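Cernley Youth Fashion Show: What We Learned Putting Clothes on a Runway
Student project report
Submitted 2018-11-23

Team: Rafia Usmani (report and styling), Chenxi Han (garments), Eun-seong Shin (music and running order), Flynn Baxter (models and rehearsals)
Project advisor: Ro-un Yoo

How it started

When we had to pick a project for the fall term, Chenxi already had half a collection hanging in her bedroom closet and no place to show it. She had been sewing under the label name Letemura since tenth grade, mostly skirts and short jackets for girls our age, and the rest of us had been borrowing them for so long that a show felt like the natural next step. Flynn had walked in two charity shows before, so he was the only one of us who had ever been behind the curtain at one. I had never been to a fashion show at all, unless you count the ones I stayed up late to watch on my laptop, and I was so excited that I said yes before we had even talked about where the money would come from.

Our goal was to plan and put on a show of young people's clothing, with student models, in the hall at Cernley. We wanted it to last under an hour and to look like something you would be proud to bring your grandmother to.

Money and the hall

We were given 700 dollars for the term. The hall took 300 of it, which hurt, but that price included the chairs and the use of the lights for both the rehearsal and the evening itself. After that we spent most of what was left on fabric, thread, zippers and a very long roll of gray carpet that Flynn found at a closing sale. In the end we used 548 dollars and gave the rest back, and I think we could have spent it well on a second clothing rack (more on that later).

The makeup was done by students from the evening class at Skestis, who were happy to get the practice. They asked us for reference pictures a week ahead and we sent far too many, so they very kindly chose for us: clean skin, a little shine on the eyelids, hair pulled back low.

Fitting the models

Fittings took up nearly all of October. Chenxi had cut everything to three basic sizes, thinking she could pin the differences, and that worked fine for the skirts. The jackets were another story. Shoulders are hard to fake, and two of the sleeves had to come off completely and be set in again.

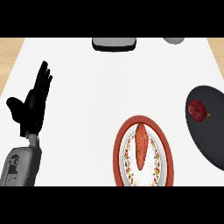

Once the sleeves were back on, we had each model walk, sit, turn and lift both arms over their head in the full outfit. I would tell any student doing this project to add that step. Something can look lovely on a person standing still and then ride up terribly the minute they move, and we caught a hem, a waistband and one very stubborn collar this way. Chenxi kept a notebook with a page for every model, and by the last fitting the pages were so full of pins and swatches that the thing would not close anymore.

Eun-seong worked out the running order at the same time, and the two jobs affected each other more than we had expected. He wanted the dark green pieces together in the middle with the slower music, but two of them were on the same girl, and there was no way she could change in one song. We swapped her second look with the opening one – a cream jacket with big covered buttons – and I liked the show better for it.

The evening

We sold 106 tickets, and the front rows filled up first, mostly with parents. Backstage was hot and crowded and wonderful. The single clothing rack was our biggest mistake. Everyone needed it at once, hangers got mixed up, and one model went out in the wrong shoes, although she walked so calmly that I only heard about it afterward from Flynn.

The finale was a long pleated dress in a silk blend from a small mill called Cho. It was the most expensive fabric we bought and Chenxi was nervous to cut it, so it had stayed folded on her desk for weeks. When it came out under the lights there was a little gasp from somewhere on the left side of the hall, and she grabbed my hand so hard it left a mark!

What we would change

We would rent a second rack and label every hanger with the model's name and the look number. We would also have a full dress rehearsal with the real shoes, as ours was done in sneakers and the timing came out too fast. Eun-seong would like a backup copy of the music on a second phone. Chenxi says she would start the jackets first and leave the skirts for last.

Ms. Yoo asked us to write down whether we would do it again. All four of us would, and Chenxi has already started sketching for spring – raincoats this time, in yellow and a very soft blue.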